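Home Bedding Sheets Fabric Care Stockists Contact

Widora Fitted Sheet, Deep Pocket

By Cunha Textiles

The Widora is our everyday fitted sheet for people who want a soft cotton bed without the work of ironing. It is made from washed cotton percale, which means that the fabric was already washed once in our finishing room before it was cut and sewn. For this reason it shrinks very little at home, and it feels soft from the first night and not only after some months of use.

We have been making this sheet in almost the same form for 12 years. In this time we changed the elastic once and the corner seam once, both after letters from customers. The cloth itself we did not change.

The Widora comes in single, double, queen and king. All sizes have the same deep pocket, so it stays in place on a thick mattress and also on a normal mattress with a topper. If your mattress is very thin, the Widora will be too loose and we recommend the Toloton sheet, which has a shallow pocket and costs a little less.

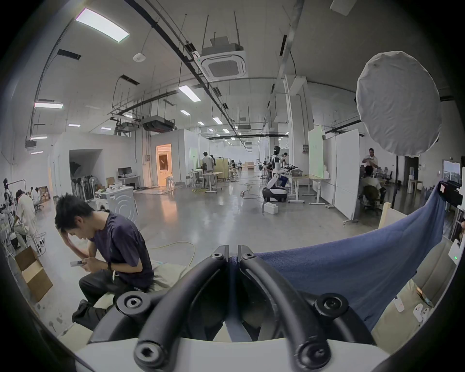
How the fabric behaves

Percale is a plain weave, one thread over and one thread under. It is cooler than sateen and a little more crisp in the hand. Some customers write to us that they expected something shiny. Percale is matte, and it becomes more matte with washing.

The weight is medium. Raquel Loureiro, our weaving manager, tested a lighter version last June, and it was pleasant for hot nights, but the corners wore out too early. We decided to keep the present weight. Maybe the lighter cloth will come back as a flat sheet, where the corners have less to suffer.

The elastic goes around the complete edge, not only at the four corners. Inside the foot end you will find a small woven label with the word FOOT. Please look for this label first when you make the bed, as the two short sides look the same from outside.

Colors

The Widora is available in white, sand, navy and sage. The first three are regular colors and we keep them in stock all year. Sage is dyed in smaller lots, and between one lot and the next there can be a small difference of tone. If you need sheets and pillowcases that match exactly, please order them together and write this in the order note – our warehouse will then pick them from the same lot. A plain washed cotton always shows some wrinkles, and a wide bed in sage green shows them like any other color. If you prefer a very smooth look, take the sheet out of the dryer while it is still slightly damp and put it directly on the mattress.

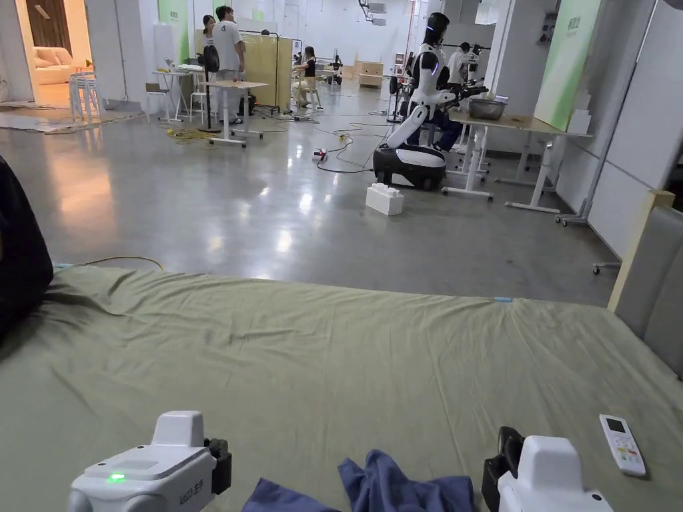 Washing is simple, but a few points are good to know. Use warm water and a normal liquid detergent, and close any zippers that go in the same load. Wash dark cottons apart from the lighter sheets for the first three washes, because new navy can give off some dye. Do not use bleach on any color except white. Fabric softener is not needed and it makes the percale less able to breathe.

Dry on low heat or on a line. In strong sun, turn the colored sheets inside out.

Details

Article number: 412
Material: 100% cotton percale, pre-washed
Edge: elastic on all sides
Sizes: single, double, queen, king
Colors: white, sand, navy, sage
Sold as: one fitted sheet, pillowcases separate

What customers ask

Does it fit an adjustable bed? Yes, with one mattress. For two mattresses side by side on a split base you need two single sheets.

Can I buy only the elastic? Yes. Write to Bernardo Paiva in our repair service and tell him the size of your sheet. He sends the elastic with a short instruction on paper. You need a safety pin and some patience.

Is it the same fabric as the Nikano duvet cover? The weave is the same, but the Nikano is not pre-washed, so it feels more stiff in the beginning. After a few washes the two go well together.

Returns

You can return an unwashed sheet within 12 days after delivery. If there is a fault in the weaving or in a seam we exchange it also after washing – please send a photo of the fault and keep the label.

Share (3)

Contact | Shipping | © Cunha Textiles | Back to top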